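Student manipulation project, notebook, April

Started 9.40, stopped when the building heating went off.

Where we are. Sumaiya has the pick task running in simulation from start to finish without anyone touching the keyboard. She sent a message last night saying the new policy gets 288 out of 300. I would like to be pleased. I spent the morning trying to work out what the 300 were, and I am less pleased than I was at breakfast.

All 300 were run with the fruit started inside a patch I could cover with a jam jar lid. The random start is drawn properly, but the spread was set small back when we were debugging the arm limits and never put back. So the policy has seen one corner of the problem 300 times. I have asked for the spread to be opened up before the number goes in any report. Sumaiya agrees, though she thinks it will hold. I think it will drop a lot. We have written both guesses on the whiteboard.

Second thing. What does success mean in the script? I read it twice. It checks that the fruit is higher than a set height at the last step. It does not check that the fingers are holding it. A fruit that has been squeezed up the side of the bowl and is balanced on the rim at the last step would pass. I don't know that this has happened. I want the check to ask for contact on both fingers as well as height, held for 80 steps, and then I will believe whatever it says.

Third, the training set. The folder has 549 demos in it. The project page for the Skellevport open day says the policy "learned from hundreds of human demonstrations". I went through the log and a good part of them are the same recordings with the start nudged and the path replayed. Fair enough as a method, everyone does it, but those are copies and we should say so. Ingegerd wants the wording left alone until the open day is over. I have said I won't stand next to it.

Notes on the bowl, for whoever picks this up after us:

The bowl mesh is the cheap one, all flats and corners round the rim. Ingegerd made it in an afternoon so that the contact solver would not choke. Her reasoning is that a smooth bowl costs time on every step and the fruit only touches the inside. My worry is the fingers. If a fingertip comes down on one of the corners, it may catch or slide depending on which corner, and the policy could be learning where the corners are. Test: turn the bowl by a random amount at each reset. If the score doesn't move, I'll drop it.

Friction on the inside wall is whatever the default was. None of us chose it. The real bowl we bought for the Todeo arm is a slippery thing and the fruit goes round and round in it if you so much as look at it.

The strawberry is rigid. A real one isn't. I keep raising this and I keep being told it is next term's problem. It is written here so that next term has it.

11.15. Asked to see what the policy sees, from the wrist view, since all the clips on the project page are from the nice side angle. From close in, most of the fruit can be out of view at the bottom, and only the very tips of the fingers show. The policy is being asked to finish a grasp on that. Sumaiya says the other camera fills in the rest. Possibly. We have not tried it with the other camera switched off, nor with this one switched off, so we don't know which of them is doing the work.

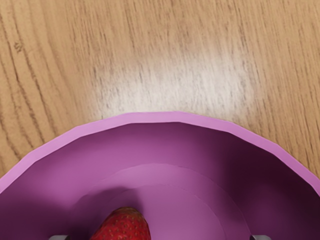
My money is on the side camera doing nearly all of it. Ablation is one line in the config, and it goes on the list ahead of anything to do with the open day. If the wrist view turns out to add nothing we can take it off the real arm as well and save ourselves the cable, which has been a nuisance from the start.

Lighting. There is one light and it does not move. The shadows inside the bowl fall the same way in every run I looked at, and so does the shine on the table. Fruit red, bowl purple, table wood, every time. A network that has only learned "go to the red bit" would do very well here. I suggested a green apple as a rude test and was told it isn't in the asset pack. Then change the colour of the strawberry. A red bowl would be ruder still.

14.00. Ran the wider start spread on the spare machine. It fell over before finishing, out of memory, my fault, I had left the video writer on. No result. Restarted with video off.

15.30. Short meeting. Ingegerd's view is that I am marking a student project as if it were a product. She has a point about tone and I have taken two remarks off the shared page. The questions stay. The Sivakumar group had a very good simulated score in their write-up last year as well, and when they came to the Clallport meet their arm spent the session pushing a lemon into the side of a dish. Theirs was a better funded setup than ours.

To do:
Reset spread back to full. Sumaiya
Success check with contact on both fingers. Me
Random bowl turn at reset. Me, if Ingegerd shows me where the reset lives
One camera off, then the other. Sumaiya
Recolour fruit, recolour bowl, move the light. Whoever finishes first
Split the demo log into recorded and replayed, with a column for which is which. Me
Measure the real bowl with a tilt board so that the friction is at least a number somebody picked. Ingegerd

16.50. Wide spread run still going. Leaving it overnight with a note on the keyboard. Old checkpoint is copied to the shared drive under Sumaiya's folder, please don't train over it.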